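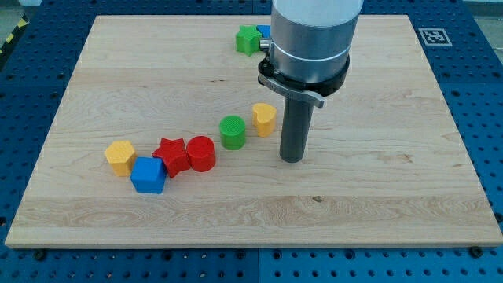

Nadine Saab

4. Fitting and caring for the wooden worktop

This section covers placing the wooden board on the perforated table, fixing it, and looking after the surface. Read section 3 (Levelling the table) first. The standard Naner board is made from planks glued edge to edge, so bands of slightly different tone and the odd small dark knot are normal. They are not grounds for return.

Before you start

Leave the board flat in the room for a day with the wrapping off. You will need a soft brush, a dry cloth, the hex key from the accessory bag and a second person for the lift.

Placing the board

1. Brush the table top. Go over the holes and along the seam where the panels meet.

2. Check the underside of the board for staples or bits of packing tape.

3. Lift the board from both short ends and lower it onto the table. Do not slide it into place.

4. Move the board until a margin of table shows on all four sides. The holes in the margin are used for the accessories in section 6.

5. Fit the two black front bolts, one towards the left and one towards the right. The heads should sit just in front of the board. Turn them by hand until they stop, then a quarter turn with the hex key.

6. Press down on each corner in turn. If one rocks, take the board off and brush again.

CAUTION: Do not drill or screw through the board into the table. Damage to the holes is not covered.

Note: Boards bought before August came with silver bolts. They are the same size and can be mixed with the black ones.

Oiling

The board is supplied sanded but not oiled. One 300 ml tin of Perkanico clear oil is enough for two coats.

7. Take the board off the table and lay it on battens.

8. Wipe the oil on along the grain. Wait 20 minutes and wipe off what has not soaked in.

9. Leave overnight and repeat. Do the underside as well, or the board may cup.

CAUTION: Oily cloths can catch fire by themselves. Lay them out flat outdoors to dry before throwing them away.

Daily care

Wipe with a barely damp cloth and dry straight away. Glue drips can be lifted with a plastic scraper once hard. Light scratches come out with fine paper, worked along the grain, followed by a little oil.

Replacement boards are part no. 2697. The bolt set is part no. 212.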